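Stivier Bench Rules for Two-Arm Cells
Wall-mounted practice card set, second edition
Revised 09/04/2018

Overview | What's in the set | Ordering | Downloads

Every workshop with a two-arm cell has rules. Most of them live in the head of whoever was there when the last gripper got bent, and that person is on holiday. The Stivier set puts them on the wall, in type large enough to read from the stop button.

The cards cover tabletop cells where two arms share one work surface and handle household goods: crockery, pans, lids, racks, the odd piece of fruit. They do not replace your risk assessment. If you haven't got a risk assessment, please close this page and come back when you have.
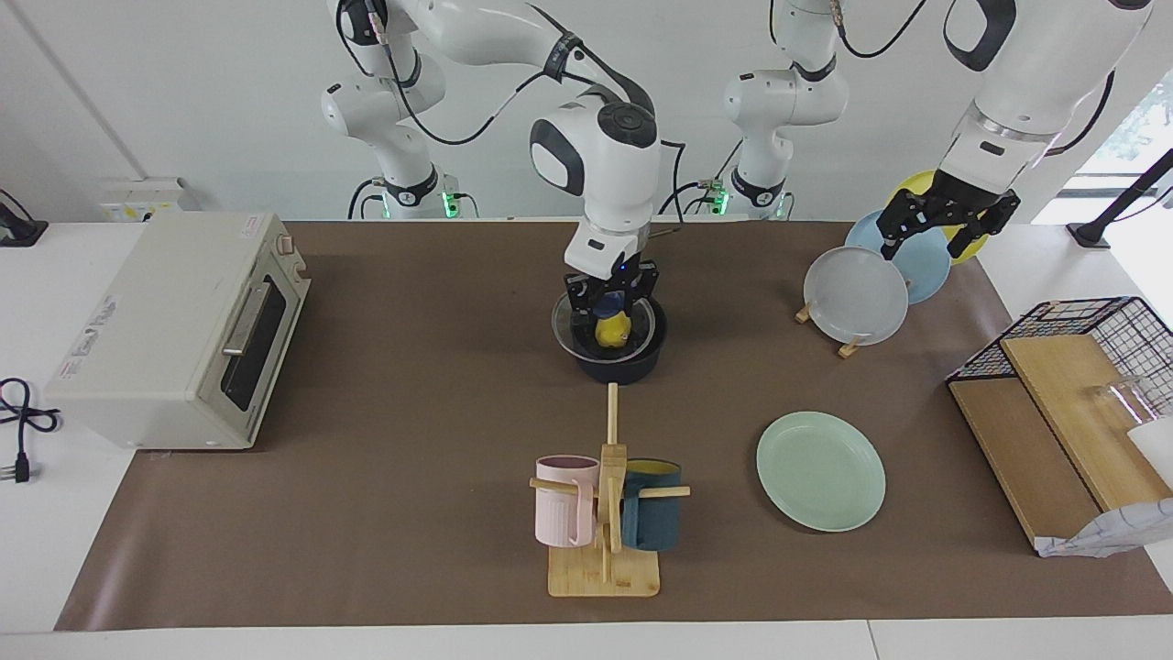
Card 1 deals with who owns the middle of the table. Left arm has the left, right arm has the right, and the shared zone belongs to one arm at a time. It sounds like something you'd say to children in the back of a car, and the reasoning is much the same. Jozef Vermeulen, who wrote the card, wanted the zone marked on the mat in tape. We agreed, after a collision.

Card 2 is about what goes on the table before a run. Everything the task needs has a start position, written down. Anything the task doesn't need is either listed as deliberate clutter or taken away. "It was already there" is not a category.

Card 3 covers cables. Check the slack with each arm at full reach, not parked and looking innocent. Loops must stay clear of whatever the gripper is carrying at every point of the programmed path.

Card 4 is lids and glass. Slow speed for the lift and the set-down, grip checked before the arm travels, no passing over the other arm's work. Roel Segers would like it known that the paragraph on glass is short because he cut it four times.

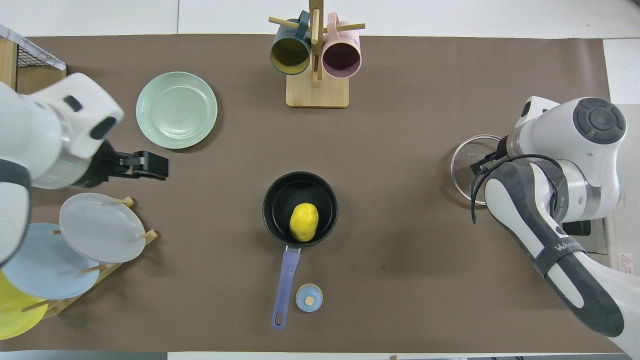 Cards 5 to 7 take in resets, fault logging and handover between shifts. The reset card is the one people skip and the one we'd keep if we could only keep one. Hands stay out of the cell until both arms are stopped, and "both" is printed in bold at the request of Kobe Schouten.

What's in the set
7 cards, A3, wipe-clean, matt finish
Fixing strips for painted walls
One pad of fault sheets, 104 pages
Blank card for your own house rules (keep it civil)

Ordering
Item code: Stivier 800
Languages: English, Dutch, Romanian (translation by Liviu Pîrvu)
First edition cards, sold until January, had the stop procedure on the back. Please exchange them. Walls being what they are, it was hard to read.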